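Presale (real estate)

A presale, also called pre-construction sale or off-plan sale, is the sale of a house or apartment before the building is finished, sometimes before the ground is broken. The buyer signs on the strength of floor plans, a price list and a model unit. Common with condominiums, less so with detached houses.

Contents
Process
Deposits
Assignment
The Preltholm project
Criticism
See also

Process

Usually starts with a reservation. Small refundable fee, holds a unit for a short period while the buyer reads the documents. After that comes the purchase contract, which fixes the price, the unit number and the finishes, plus an estimated completion date. Estimated is the key word, most contracts let the developer push it back within limits.

Developers tend to release units in phases. Early phases are priced lower to get sales moving, and lenders often want to see a certain share sold before they pay out the construction loan. Later phases cost more, though not always. In a weak market the last units may go at a discount, or be held back and rented.

Closing takes place once the local authority signs off on the building. The buyer does a walk-through first and writes up a defects list (punch list).

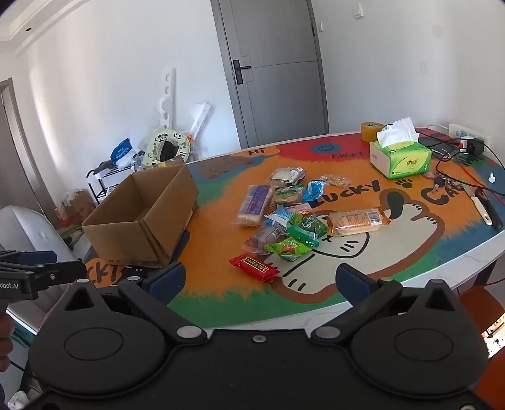
Open cardboard box on a table with a painted mat.

Deposits

Paid in stages. One part at signing, further parts at set points such as foundation, roof, and interior work. Rules on where the money sits vary a lot by jurisdiction — some require a separate escrow account until closing, others let the developer spend part of it on construction if it is insured. Buyers who back out late generally lose some or all of it.

Assignment

An assignment is when the original buyer sells the contract itself to someone else before closing. Many developers allow it only with written consent and charge a fee. Tax treatement differs, and some contracts ban public advertising of assignments until the whole phase is sold.

The Preltholm project

Preltholm is a planned residential district on the Vindus waterfront, developed by Trandska with Wunderlich as builder. 966 units in 3 phases. Sales opened in August with a reservation fee of 2,000 per unit, and 684 units were under contract when the second phase was released. The third phase has no published price list yet. Parking is sold seperately.

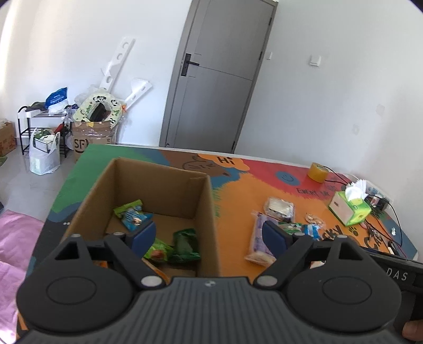 Cardboard box with a blue snack packet inside.

Criticism

Main complaints are delays, and units that differ from the plans. Floor area is a frequent dispute, as some developers measure to the outside of the walls and others to the inside. Monthly fees quoted at the presale stage are estimates too, and often rise after the first full year of running the building. Changes to shared areas, e.g. a pool dropped or a lobby made smaller, are usually allowed under the contract if called minor.

See also

Condominium
Escrow
Punch list
Right of rescission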